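December, slippers again

Back on the slipper sorting for the Vultmont room. Brian Wanyama wants one rule for where guest pairs live, and so far we have three rules and a lot of opinions. I started this morning with the shoe tray idea from last month (10 minutes to set up, and I already hate the tray, it slides). 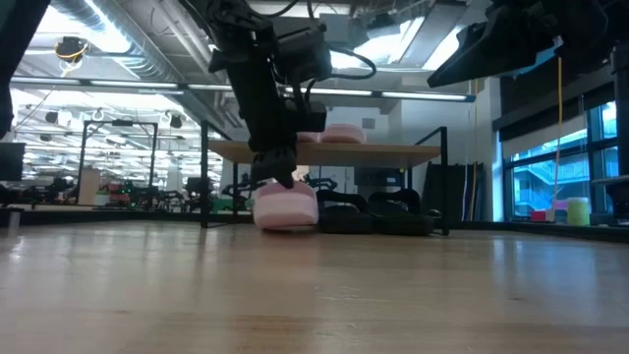 My own feeling is that color should decide it, and size can come later. Musyoka Nyanda says size first, always, and he may be right for a hallway with 80 pairs in it, but we're a small room! With the black ones side by side on the floor and a pink one lying on its side next to them, I don't need to read a label to know which one is in the wrong place. So: black on the floor, pink up on the table, until somebody talks me out of it.

Still to settle is which way they point. I like heels out, so you can grab a pair without turning it around. 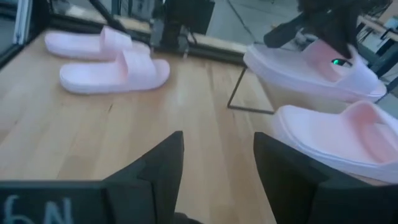 Brian likes toes out because it looks neater from the door, and we went back and forth on that through most of lunch. Leaving it open for now. Pairs have to touch, though, that one I'm firm on.

To do: ask Saxena if the low shelf can be had any deeper (order 538, the 2 spare brackets are still in the drawer). Get felt pads for the tray, or give up on the tray. Musyoka has the labels.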